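Deux caméras à comparer pour le petit robot roulant, donc, et un seul critère qui m'intéresse vraiment : ce que l'image donne quand le soleil est bas et en face. En intérieur, presque tout marche. Dehors, en octobre, c'est autre chose.

La première est une Claveo à 351 euros, la seconde une Cordero à 700 euros. J'ai gardé le même contrôleur pour les deux, avec l'exposition automatique et sans filtre. Sumathi Kamath m'avait prêté son support, qui tient bien mais dont les vis se desserrent au bout de 33 minutes de roulage. Je les ai remises au frein-filet.

Le logiciel de navigation cherche le bord de la voie. Il lui faut un contraste correct au sol, jusqu'à l'endroit où la chaussée se perd au loin. Il doit aussi repérer un piéton assez tôt pour ralentir.
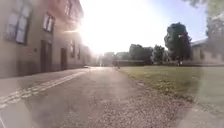
Soleil de face, un bâtiment à gauche, de l'herbe à droite.
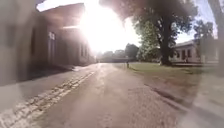
**Faut-il payer le double pour mieux rouler à contre-jour ?**

Pour mon usage, le prix compte moins que le réglage de l'exposition. En limitant la mesure à la moitié basse du capteur, la Claveo me donne un sol exploitable, et le ciel peut bien être brûlé, je ne m'en sers pas. La Cordero garde l'avantage sur la latence et sur le connecteur, qui se verrouille.

Côté contrôleur, j'ai perdu une soirée sur un câble trop long. Ramiro Figueroa me l'avait signalé, je ne l'avais pas écouté. Avec un câble plus court, plus de coupures.

Réglages retenus pour l'instant :

- mesure de lumière sur la moitié basse
- gain plafonné à 11
- pare-soleil imprimé, version longue
- nettoyage de l'optique avant chaque sortie

Il me reste à essayer un filtre polarisant et à refaire un parcours vers 17 heures. Je garde la Claveo sur le robot d'ici là, et la Cordero repart dans sa boîte.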